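Jallcombe Gallery: Collecting Examples by Hand
12/8/20

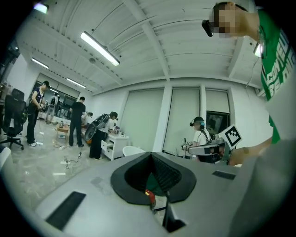
Collection floor, seen from one of the hand-held grippers. Head camera at upper right, another gripper with its marker card over by the blinds.

The gallery for this round is short. We have one picture up so far and a set of notes that were written to go with it, so the notes are longer than they would normally be on a page like this. Readers who came for robot arms folding towels will want a different page.

The project is called Ulik. The idea, as it was put to us in May, is that a person carries a gripper around and does ordinary things with it, and a learning system is later given the recordings and asked to do the same things. I have been keeping these pages for Jallcombe since the first round and I am still not sold on it. What follows is my own view, and the people at Fulamwood who train the model have seen it and disagree with most of it.

The grippers
Pale gray housing, black funnel-shaped opening with a soft rim, black pads set into the top. They are comfortable for the first few takes. After that people start bracing an elbow against whatever is nearby, and the recordings pick up a habit that has nothing to do with the task. I raised this in the first round. The answer was that more data would wash it out. Maybe so, but more data from the same tired elbows is going to have the same elbows in it.

The marker cards
Black squares on white, mounted at an angle on top of the rig. The tracking depends on them being seen. When a card turns away from the cameras we get a gap, and the software fills in the gap with a smooth guess. The guesses look very nice when plotted. I would like them flagged in the files, and so far they are not.

The headsets
Several of the people on the floor have a dark headset on while others work. I asked for a plain statement of what the headset track adds to the training. I was sent a chart with no labels on one side.

The backpack rig
Gray and black, with a curved frame, worn here by the person bending over the drawer cabinet. Bending is a good test of the thing. We have plenty of takes of people standing upright at a convenient height, and far fewer of anyone getting down to where things are really kept.

The drawers
White cabinet, one drawer a little way out, small bottles and odds and ends on top. Drawers are popular with everyone who plans these sessions. They have a clear start and a clear finish, and they make a good clip for a talk. My complaint is that it keeps being the same sort of drawer. A system that has learned this cabinet has learned this cabinet, and I'd like to see it meet a sticky one in an old kitchen before anybody uses the word "general" again.

The cables
Black, on the floor, in a tangle near the little wooden table. Please route them along the wall. This was in the notes for the last round as well.

The numbers
The target for the round was 928 takes. The count on the tracker passed 400 early and everyone was pleased, then Rana was run over the files. Rana is our checking script, and it throws out takes with a missing track or a clock that has drifted. It threw out 34 in one pass, which I thought was fair – the Fulamwood side thought it was harsh and asked for the limits to be loosened. They were loosened. The count went back up. I would ask anyone quoting it to say which limits they used.

Rana also only checks that a take is complete. It has no opinion on whether the task in it was done properly. For that, somebody has to watch, and roughly 25 takes have been watched from start to finish. I watched most of those myself. A fair number were good. Several had the label of one task and the contents of another, and one was a long look at the ceiling lights.

What would change my mind
A held-out room, with furniture no one on the project has touched. Same tasks, failures reported next to the successes, and the video put up uncut. I have asked for this twice and been told it is planned for the next stage – the stage after this one was also going to be the next stage in May.

To be fair to Ulik, carrying a gripper around is much quicker than driving an arm from a desk, and people pick it up with very little training. The takes look more natural too. If the tracking gaps get flagged and the labels get checked, I can see this set being useful to someone.

More pictures will be added as they are cleared. Faces are blurred before anything goes up. Corrections to the captions can be sent to the Jallcombe page address, and please give the caption heading so I can find it.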